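Marinho Opens Its Winter Woodworking Classes to Beginners

Marinho, January 2 – The Rondico community workshop is opening its doors to first-time woodworkers this winter, with six evening classes that start from the very beginning: how to hold a saw, how to read the grain, and how to sand a board without wearing a dip in the middle!

Neighbors have been asking for this for years, and 73 people have already signed up.

"I came in wanting a shelf and went home with a hobby," said Benedita Teixeira, who will teach the first two classes. "I can't wait to see what people make, wobbly legs and all."

Students will build a small stool, then move on to finishing with oil and wax. Tools, safety glasses and lumber are included, and families are welcome to share a bench.

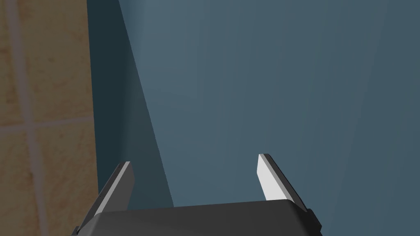
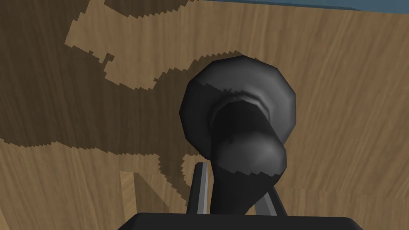
How to Join

Sign up at the front desk or by phone. Wear closed shoes and tie back long hair. The workshop has room for more students in the later classes, and Benvinda Pinheiro keeps the waiting list for the early ones.

Finished stools will go on show at the Trernik library at the end of January.

Press contact: Benvinda Pinheiro, Rondico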